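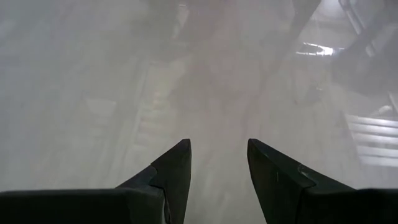
Kiprono Urio wrote in response to the previous entry that a set of demonstrations is only as useful as its worst tenth, and asked why the Tastach flower set had been allowed to grow before any of it had been reviewed. The question is a fair one, and this entry is intended as an answer to it.

The set stood at 1570 recorded demonstrations at the close of work on 9 February 2024. Of these, 844 have been reviewed and accepted. The target for the first release is 1000 accepted demonstrations, with a further 100 kept apart for testing and never shown to the model during training. Review began late, as Kiprono suspects. The operators were still learning the task during the first days, and I judged that criticism would be of more use to them once they had settled into a manner of working. I would not make the same decision again. A good deal of material from that period has one fault in common: the operator closes the gripper, opens it, and closes it again before lifting. A policy trained on such material learns to hesitate.

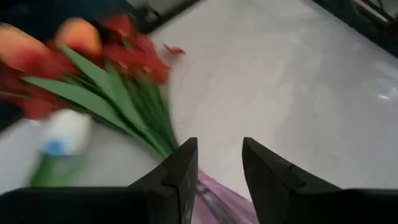

Wrist view: tulips, with the pink-purple sleeve between the fingers.

Flowers were chosen for the set after Didero, our earlier collection of boxes and cups, had ceased to present much difficulty. A stem bends under its own weight. A bunch changes shape each time it is put down, and leaves hide the point at which a person would naturally take hold. The written instruction for each demonstration is kept short ("place the white tulip with the yellow flowers") and the operator is free to choose the approach. We have found that prescribing the approach produces very uniform data and a policy that fails when a vase is moved by the width of a hand.

Three rules are now applied at review. A demonstration is rejected if the instruction and the action disagree, if any camera stream is missing, or if the operator pauses at length in the middle of a movement. A dropped stem is not a ground for rejection, provided that the operator picks it up and completes the task. Vitalii Dmytriv argued for keeping these recoveries, against my first inclination, and they are now tagged separately so that they can be weighted or left out. 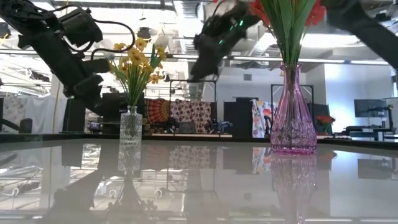

The tags have also settled an older disagreement about speed. Slow demonstrations are easier to review, and for a time the operators were asked to move slowly. Policies trained on that portion were steady, but they tended to stall close to the vase. Operators are now asked to work at whatever pace they find comfortable, and the variation in pace is recorded with each demonstration.
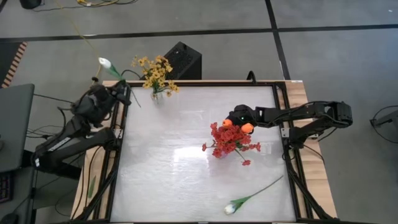

3 min read

Layout is changed between demonstrations according to a printed list, which names the flowers, their starting places and the arm that is to move first. Left to themselves, people return objects to the same spots — I did so myself when I took a turn at the controls. The list is dull to follow and I recommend it to any group doing similar work.

Still unresolved is the matter of handovers between the two arms. The Cairns format, in which we store everything, allows one instruction per demonstration, and a handover would be better described by two. Vitalii has proposed a change. Until it has been tested, handovers are being recorded but left out of the accepted total.

14 shares | 6 comments

Related entries
Closing the Didero collection
Notes on moving to the Cairns format
Choosing a wrist camera for Trivano
What reviewers disagree about

Contact | Copyright 2024, all rights reserved | Back to top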